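Week 2: Wood, from tree to tabletop

Okay, picking up where we ran out of time. I promised you the part about how a log gets cut, and I think it's the best part of the whole course (I say that every week, I know).

Reading the grain

A tree puts on a ring each year, a pale soft layer in spring and a darker, harder one later in the season. Every pattern you've ever liked on a table comes from slicing through those layers at one angle or another. Slice straight along the log, the cheap and easy way, and you get flat-sawn boards with big loopy arches. Cut it so the rings meet the face close to square and you get quarter-sawn, with tight straight lines and much less cupping when the weather turns. Lots of surfaces show a bit of both, tight lines in one spot and long faint arcs in another, so look at the whole top before you decide what you've got!
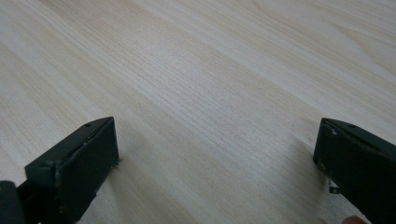

Solid, veneer or print?

My favorite game. Get down and look at the edge. In solid wood the lines on top carry on over the side as end grain or long grain. Veneer is real wood, just very thin, so the top looks right and the edge gives it away. Laminate often has a printed pattern, and if you hunt long enough you may find the same squiggle twice. I once spent a whole lunch hour doing this in the Skalurska showroom and they were very nice about it.

Tincuța Neagu asked me last time whether veneer is "cheating." No! People were veneering furniture in ancient Egypt, and one good log goes a lot further that way. Rounded corners are harder to veneer neatly than square ones, by the way, so check there first for lifting.

Looking after a top

Dust with something soft, go with the grain, and skip the spray polish. An old cotton sock is as good as any cloth you can buy. Wipe up spills right away, and if you use oil on bare wood, lay the rags out flat to dry outdoors, because balled up they can catch fire by themselves.

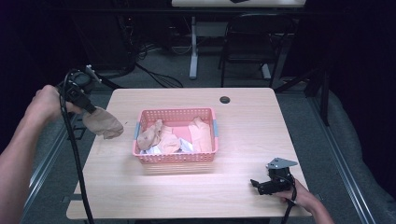

For next time

Read the Skindwood handout, pages on drying and movement. Bring one small piece of wood from home, any kind, and be ready to tell us how it was cut.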